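4. What people told me about opening snack bags

I went into this part of the study thinking it would be the boring one. The survey in Section 3 had already given me 494 usable answers on how people store, share and throw out packaged snacks, and I figured the interviews would mostly repeat them with more swearing. They did repeat some of it (the swearing was there too), but the talk about opening bags went off in a direction my questions hadn't planned for, so I'm giving it a section of its own.

4.1 Who I talked to

I did 57 interviews, most of them in the break rooms of two office buildings in Trerstead and the rest over the phone. Each one was supposed to last 20 minutes. Arif Jugah, who coded the transcripts with me, likes to point out that my phone interviews ran long every single time, and he's right, I'm a talker. We started in November, when the vending machines had just been restocked with the Skadier range, and you can hear that in the transcripts: lots of people bring up the new bags before I do.

I didn't record ages, only whether people said they lived alone, with family or with roommates. I'd do that differently now. Several of the best remarks were about stiff fingers, and I have no way to tie them to anything.

4.2 The tear and the pull

People sort themselves into two camps, and they feel strongly about it! Pullers pinch the front and back of the bag near the top and draw the two sides apart until the seal gives. Tearers go for the corner or the notch. A few scissors people exist as well, and they tend to speak of themselves in a slightly superior tone. One woman told me she keeps a pair in her desk "for chips and for nothing else," and then admitted she'd lent them out for wrapping paper the week before.

What surprised me was how much of this is about other people. Pullers told me they pull because it leaves a wide mouth that several hands can get into. Tearers said a small opening keeps the bag theirs. "If I tear it, it's lunch. If I pull it, it's a party," as one man in accounting put it, and Arif and I ended up using lunch bags and party bags as our working codes for the rest of the project (they're in the codebook under exactly those names).

Nasution (the smaller of the two office sites) was almost all tearers. My best guess is the seating. Desks there face the walls, and there's one table in the kitchen that people eat at standing up. At the Rurkico building, where the kitchen has long benches, opened bags got laid on their backs and slit down the middle so they turned into a kind of plate. I had never seen that done outside of my own family and was delighted.

4.3 Holding on to the bag

A smaller theme, and one I almost left out, is what happens before the opening. Plenty of people described a stage of just holding the bag up: checking the flavor, feeling how much of it is air, offering it around with a look. They talked about it with both hands, miming a bag that wasn't there. Figure 3 goes with this stage, the bag up off the table and near the upper center of the frame.

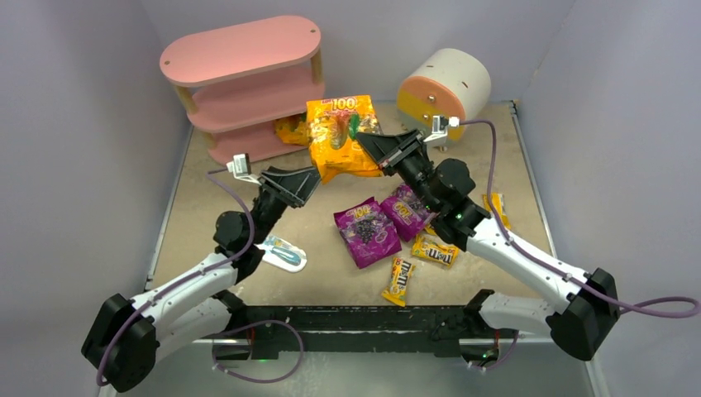
Figure 3. An orange-yellow snack bag held up over a work surface between two robot arms.

The air question came up so often that I added it to my list partway through. People who complained about air were no more likely to say they'd switched brands, and several were a bit fond of the complaint. One roommate pair had a long-running argument over whether you should press the air toward the bottom before pulling. They both demonstrated, over the phone, with sound effects.

Arif wanted to code the holding stage as part of sharing, and I wanted it kept apart, because people who eat alone described it too. We kept it apart. The overlap between his codes and mine was weakest here, so please read this part as a first pass. The question of what people do with a half-finished bag (clips, rubber bands, the roll-and-pray method) is picked up in Section 5.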